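Plornerard's police complaints registrar has spent seven years on one question – how long a complaint can sit before it stops being useful. The registrar, who spoke on condition of not being named, puts the limit at 60 days.

"After that, memories change and radio logs get archived," the registrar said. "You can still make a finding. It is harder to defend at review."

The registry received 3731 complaints in the last reporting year. Almost 24 per cent passed the limit, most of them in the Galtier and Vurard districts.
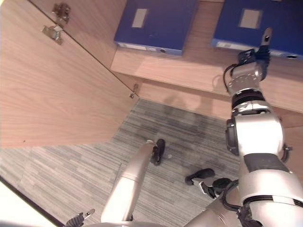 The registrar attributes the backlog to the referral rule. A complaint lodged at a station goes to the district commander first, and the clock starts on the day of lodgement.

"The commander has no deadline," the registrar said. "We do. That is a drafting problem, and it can be fixed by regulation."

A proposal sent to the justice ministry in February would give commanders seven days to forward a file. The police union has asked for exemptions where criminal charges are pending.

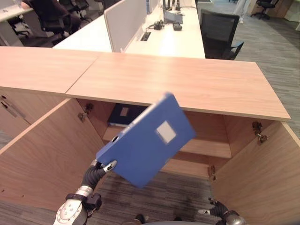 On that point the registrar was willing to move. "Pending charges are a fair reason to pause an interview. They are no reason to hold the paperwork."

Cao district has used the shorter period on trial. The registrar would not release its results before the ministry has them.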